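Demolition notebook, east stand, Ķēniņš arena
Wednesday, 06:40 start

Carried over from last entry: roof sheeting off bays 1 to 7, purlins still up. Power to the concourse isolated at the main board and locked. The key is in the site office cabinet, second hook. Water was supposed to be dead as well, see below.

Seat removal

Finished the lower tier. Final tally for the east stand is 2,063 seats, against a drawing that gives more, and the difference is the two rows taken out when the camera platform was widened. Seats with sound brackets are stacked on pallets by the turnstiles for Gomau, who want them for a training ground. The rest go in the mixed plastic skip. Gomau will not take anything with a cracked pan, so check the front lip before palletizing. The cracks start at the bolt hole and are hard to see under the dirt.

Bolts on the upper rows had been painted over at least twice. The impact wrench rounded off too many heads, so we went to the grinder from row M upward. That is slower per seat but steadier over a shift. Used 19 cutting discs. Order more before starting the west side.

Precast units

Opened up the joint between the third and fourth stepping units to see how they sit on the raker beam. The drawing shows a dowel and grout pocket at each end. What we found at the north end was a dowel, grout, and a welded plate on the underside that is on no drawing. The plate is 160 mm long with a fillet weld on the two long sides. At the south end there was no plate.

This matters for the lift. If there are plates on some units and none on others, the crane will see a free unit one time and a fixed one the next. Every unit now gets looked at from below before the slings go on. Mark with orange paint: one stripe for no plate, a cross for plate present. Do not lift a unit with no mark.

Trial lift was set for 10:30 and put back to the afternoon because of wind. At 14:15 we took the first unit. It came up level, small drop of grout on the south side, no rotation. The load cell reading was higher than the calculated weight, which we put down to the topping screed. The screed was laid thicker toward the aisle, presumably to fix drainage. Added an allowance for it on the lift sheet and left the rest of the sheet alone.

Concourse drainage and services

The downpipes from the roof run inside the columns on gridlines C and F and come out at floor level behind the kiosk wall. We had them down as cast iron. The one on F is cast iron. The one on C was replaced with plastic at some point, and the joint between the old and new sections is a rubber coupling that has gone hard. Take the plastic lengths out by hand before the column is cropped. They go in a separate bay from the seat plastic.

Water: the kiosk feed was still live. Found it when the sink unit was pulled and the isolating valve did not hold. Shut it at the street box, drained down, capped the stub. The service plan shows this feed as teed from the changing room supply, but it has its own line. There may be another on the west side built the same way. Trace it before any strip-out over there.

Salvage from the kiosks is minor - two stainless counters, one roller shutter in working order, pipe offcuts, hand tools left behind in the back room. Everything small went on the bench for sorting.

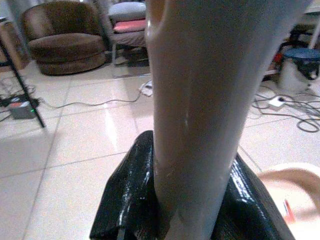
Vibration and dust

Two monitors are running on the boundary with the apartment block, one at ground level and one on the retaining wall. Both are the Plideo type with the plug-in battery. The ground unit logged nothing above the alert level all day. The wall unit gave three short spikes between 11:00 and 11:20 that do not match anything we were doing. The breaker was off and the crane was parked. There were delivery trucks on the access road at that time, and the wall sits right against it. Moved the unit two meters along, away from the gate, and noted the old position on the boundary plan so the readings can be separated later.

Dust was acceptable until we started on the blockwork behind row A. The mist cannon does not reach past the vomitory. A hand hose works but needs one person full time. Tried a perforated pipe laid along the top of the wall with water turned on low. It kept the face damp and left too much water on the slab underneath, where it ran to the low corner and pooled against the temporary hoarding. Next attempt will be with half the holes taped.

Noise: breaker work stops at 16:00 on match days for the indoor hall next door, which has its own calendar. Check it each week. The copy on the office wall is out of date.

Crushing and reuse

Usex confirmed the crusher slot. They want clean concrete with reinforcement cut to no longer than 400 mm and no screed with pipe in it. The stepping units meet this after munching. The concourse slab does not, as the underfloor heating from the members' bar runs through the last two bays. Those two bays are to be broken out and stockpiled separately. I have marked the limit on the slab with paint and on drawing 4, where the hatch was wrong.

Crushed material is to stay on site as the piling mat for the new building. The required grading came through without a limit on fines. Asked for one. With the amount of blockwork going in we could produce up to a quarter fines, and that will not drain.

Observations on the structure

The raker beams are in better condition than the survey suggested. Cover was good everywhere we chipped and the bars were clean. The exception is the beam under the old scoreboard, where a bracket was drilled in and never sealed. There is rust staining down the web and one bar has lost section. Prop that beam before the units on either side come off. Props are in the yard, but the base plates are with the scaffold gear and need to be brought around.

The back wall leans outward slightly at the top, more toward the north corner. It is tied to the roof steel, so it cannot be left standing by itself once the steel is down. Sequence changed accordingly: wall down to first lift height, then steel in that bay, then the next bay. This adds crane moves. I have not worked out how many days it adds.

Open items

West side water feed, trace and cap.
Cutting discs, order.
Paint marks on units 5 to 12, still to do from below.
Base plates for props.
Fines limit, waiting for reply.
Hoarding at the low corner, check the feet after the pooling.
Wall monitor, compare with the gate log for the morning.

Site closed 17:10. Crane slewing free, hook up, gates locked. The lamp on the south stair is out again and has been written on the board.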